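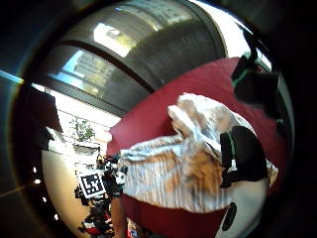
Mark Anthony Dela Peña told us he'd take a dull gripper that never drops anything over a clever one that does, and he has been repeating it since we started comparing fingers for the Rallorine handheld. Fair enough! I went in rooting for the clever one.

Zorkia, June 5, 2018 – We at Hurkasell are happy to say that our side-by-side trial of gripper fingers is finished, and the results are now open to anyone who wants to read them. We put 3 finger sets on the same handle, with the same wide-angle camera, and gave each one 400 picks of soft, crumpled, annoying stuff (bags, wrappers, cloths, the things that fold up the moment you touch them).

I'll spoil it for you. The soft rounded fingers from Yimyam came out ahead on thin items, and I had bet lunch against them. The stiff flat set was still better for anything with a hard edge, so we're keeping it in the Rallorine kit. The third set wore down so quickly that we stopped it after 200 picks and sent it back with a polite note.

We also learned a lot about the camera. The fisheye lens sees both fingertips and plenty of the table, and that made reviewing failed grabs much easier than with our old narrow lens. Glare from windows is still a headache, and I'd love to hear from anyone who has found a coating they like.

"I changed my mind twice during the trial, and I might do it again," said Oranuch Thepsuriya, who ran the picks with me.

The Rallorine handle with both finger sets ships in September. Labs that want to borrow a trial handle before then can write to the Hurkasell front desk and ask for the loan form.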